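About Us

Illside - boxes, mailers and display board for small shops

Illside started at a kitchen table with a box cutter, a steel ruler and a stack of flattened cartons from the grocery store. We wanted boxes for our own soap. Couldn't find any in a size that fit, so we made them. Then the shop next door wanted some. Then a bakery. The soap is long gone, the boxes stayed.

Today we cut, score and fold corrugated cardboard in two rooms on the Umport side of the canal. 157 regular customers, most of them small - candle makers, potters, a couple of schools, one very patient cheese shop. Last year we sent out 2,645 orders. Smallest was a single box for a single teapot.

What we make

Mailers and shipping boxes, any size up to what the table will take. Display boards and backdrops for market stalls. Drawer dividers. Sleeves. Odd things on request, just ask, we mostly say yes.

The Vistar line is our plain brown board. Strong, cheap, always in stock. Kaewkla is the colored range - started with a dark green, then mustard, then the dusty pink that now outsells the other two put together. Colored board marks easier than brown so we wrap it for shipping and would ask you to keep it flat untill you need it.

How we work

You send measurements (inside ones please, not outside). We send back a drawing. You say yes or tell us whats wrong with it. We make one sample, you fold it up, put your thing in it, shake it. If it rattles we go again. Second sample is free too.

Scoring is where most of the time goes. A score pressed too light and the board folds where it likes. Too deep and the face splits. We still test on offcuts before every new job, color by color, and we check the folds by hand before anything gets packed. 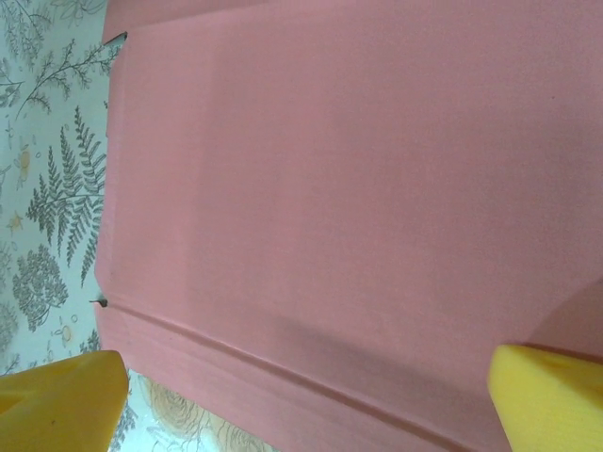

Dusty-pink corrugated, with a fold line running across the lower part.

Ordering

Minimum is one. Turnaround is on the order page, a bit longer from September on when everybody wants gift boxes at once. Pickup at Umport is fine, ring the bell twice, the cutting room is loud.

Offcuts go in the crate by the door. Free for schools and anyone with kids and a glue stick, take what you can carry.

Prices and opening hours on this site last updated January 10, 2021. Questions - use the contact form, we read all of it, usually in the evening.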